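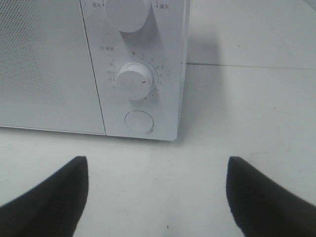

The white microwave on the long table, door shut. Power dial at the top, timer dial under it.

Tuesday, evening

Microwave day. The kettle and the toaster were finished last week, so this was the last of the small appliances before the cupboards go back together.

Moved it to the long table because the worktop at the Brondton flat is too narrow to get a hand round the sides. The table is pale and shows every crumb, useful for checking what has come off the casing.

Controls first. Two rotary dials and a round push button in one strip to the right of the door. The upper dial is power, marked 低火 on the left for low and 高火 on the right for high. No wattage against either mark. The lower one is the timer and has a short red line on its face. I have used this oven since I moved in and never written down what any setting does, so I did it tonight.

Method: 900 ml of tap water in the glass jug, power dial hard over to high, thermometer in before and after, stirred both times. The first run was spoilt because I stirred after the reading instead of before it. Poured away, jug cooled under the tap, started again. The second run was good and the jug came out at 79 degrees. The low setting I tried with a mug only. It cycles, long off periods, short on. Fine for softening butter and not much else.

The timer is less accurate than I had assumed. Set to 2 minutes by the line and checked against the phone, it ran to 136 seconds before the bell. Repeated it, turning the dial well past the mark and bringing it back, and got the same to within a second or so. Short times are probably worse. I will use the phone for anything under a minute and let the dial run over.

Cleaning. Bowl of water and a sliced lemon inside, five minutes on high, door left shut for another five. Interior wiped down with a damp cloth. The roof needed two passes. Glass plate and roller ring washed in the sink, ring dried separately as it holds water in the track. The mesh in the door window looks dirty from the front when it is clean, the dots do that, so there is no point rubbing at it. The smooth band along the bottom of the door does take marks and came up well with washing-up liquid. Did not use the Grotavetti cream. It left a haze on the kettle and I am not repeating that on a matt finish.

The seam between door and control strip collects grease. Cotton bud, warm water, four buds used. Same again round the base of both dials. I did not pull the dials off. They may be a push fit but I could not find anything to confirm it and a cracked spindle is not worth a clean edge.

Shelf for it: the Joleck bracket pair arrived, screws not included. The Alexiou shop had the right length but only in brass, so they will have to be brass. Need to measure the side clearance again before drilling, with the flex bent as it will be in use. The shelf drawing from the start of November allows nothing for the plug.

To do: screws, clearance, new sponge. Write the timer error on a label and stick it inside the cupboard door. Return the thermometer to the jam box.

Supper was leftover rice, heated on high, phone timer. Middle still cold.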